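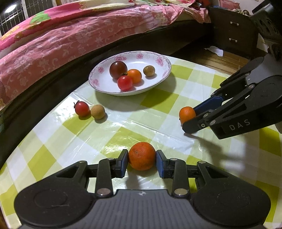
November, morning

Citrus sorting, second batch. Mandarins came in from Siton in one crate, mixed sizes, no grading done at their end. Net weight on the floor scale 22 kg. The crate went next to the sink and I worked from there to the round table.

Kept the checkered cloth on. The glossy surface wipes down with plain water and the fruit doesn't pick up lint the way it did on the cotton one. Juice left overnight does make it sticky, so wipe it before going home. Vinegar is fine on it. Don't use the orange degreaser from the Broltumton order, it left a film last time and I had to go over everything twice.

Sorting rule is the same as for the first batch. Round fruit to the left bowl, oval or lopsided fruit to the right bowl. Small dull spots on the skin are all right and stay in. Soft patches, splits at the stem end, or anything that smells sharp goes in the compost pail. If the skin has come away from the flesh and feels puffy, keep it but put it in the paper bag marked P. Those are no good for slicing but they juice well enough.

Weighed a few on the bench scale while going through. The largest was 110 g. The little oval ones are much lighter and I suspect they are a different variety that got into the crate. They peel harder and have more seeds. Asked Siton by email, no reply yet. Until we hear, log them as "small, oval" and leave the variety blank.

Bench scale was reading 2 g high with nothing on it. Zeroed it and it drifted again after lunch. Changed the batteries and it has held so far. Weights before lunch are marked with a cross in the margin and should be redone if anyone wants to use them.

Storage: left bowl fruit goes on the Vincze racks, one layer, stems up. Right bowl fruit in the lower drawer of the cold cabinet. Please don't stack them, the bottom layer bruised in the first batch and we lost most of a drawer.

Juiced the P bag at the end of the day. 230 ml after straining, in the jar with the Vivlow lid, top shelf. Use it or freeze it.

To do: more paper bags, new sponge, wash the left bowl properly, ask about crate return.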